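Ticket: Grant application form drops attachments on the last step
Project: Briggs (online grant portal for the Noltwood Community Fund)
Category: Applicant side / uploads
Priority: High, small-grants round is open
Status: Resolved

Opened, 8:40 a.m.

Good morning! We have had the best opening week of any small-grants round so far, which is wonderful, and it has also turned up a problem. Applicants fill in all five pages, attach their budget and board list, press Submit, and get the confirmation email. When our reviewers open the application, the budget is there but the board list is missing. I checked every application submitted so far and 33 of them have the same gap.

What I have tried:
- Opened the applications in two different browsers. Same result.
- Logged in as a reviewer and as an administrator. Same result.
- Sent in a dummy application with two small PDFs. Both files arrived fine, so it isn't everybody.

The applicants' own copy of the application lists both files, which makes me hopeful that they are sitting somewhere.

Reply from Briggs support, 9:25 a.m.

Thanks for the clear write-up. Could you send us three application numbers that are affected and one that is not? Also, do you know if the affected groups saved a draft and came back later?

Noltwood, 10:05 a.m.

Numbers sent through the secure form. And yes, great question! I called two of the groups (a reading program in Clindska and a neighborhood garden) and both had saved a draft and finished the next day. My dummy application was done in one sitting. I tried again just now with a draft saved in the middle, logged out, logged back in, submitted – and the board list vanished. So I can make it happen on demand, which feels like real progress.

One more detail in case it matters: the budget upload is on page 3 and the board list is on page 4. I had saved my draft on page 4, right after attaching the file.

Briggs support, 11:50 a.m.

That was the piece we needed. When a draft is saved on the same page as an upload, the file is stored under the draft's temporary number. On submission the portal should move it to the final application number. Since the February update it has been moving files from every page except the one where the draft was last saved. The files are not deleted. We can see all 33 board lists in temporary storage.

Two things in the meantime:
1. Please don't ask anyone to resubmit. A second submission would create a duplicate record.
2. Turn off "Clear old drafts" under Settings > Housekeeping. It runs at midnight and would remove the temporary copies.

Noltwood, 12:10 p.m.

Oh, I am so happy to read that. "Clear old drafts" is off and I took a second look to make sure it stayed off after I saved. I've also put a short note on the page where people apply, asking them to save their drafts on page 1 or page 5 until further notice.

While I have you, the news block on that same page has been showing its stories in the wrong order. The round announcement should be on top, and the Zundudov leadership class story should come second. Is that related?
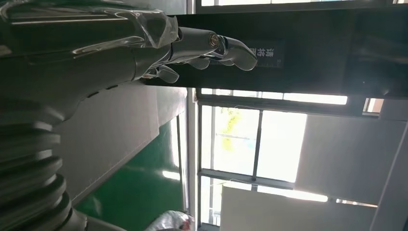

Briggs support, 1:35 p.m.

Not related. The news block sorts by the date a story was last edited, and someone fixed a typo in an older one this morning. Pin the announcement (the little pin next to the title in the story list) and it will stay first.

On the main problem, a fix is on the test site. Would you be willing to run your draft-and-return steps there before we put it live?

Noltwood, 2:20 p.m.

Willing and delighted! I ran it with the draft saved on page 3, then page 4, then on both. Every file came through, with the right names. I also tried replacing the board list after coming back to the draft, and the reviewer view showed only the newer one. Pinning worked too, thank you.

Briggs support, 4:15 p.m.

The fix is live. We also ran the file move for the affected applications and the log shows 33 moved, no errors. Please spot-check a few.

Noltwood, 4:50 p.m.

I couldn't stop at a few, so I opened all 33. Every board list is there and opens properly – what a relief for our reviewers, who start reading tomorrow morning. The note on the application page is down, and "Clear old drafts" is back on, as your colleague suggested on the phone. Please go ahead and close this one.

Closed by Briggs support, 5:05 p.m.
Resolution: Software fix, files restored from temporary storage.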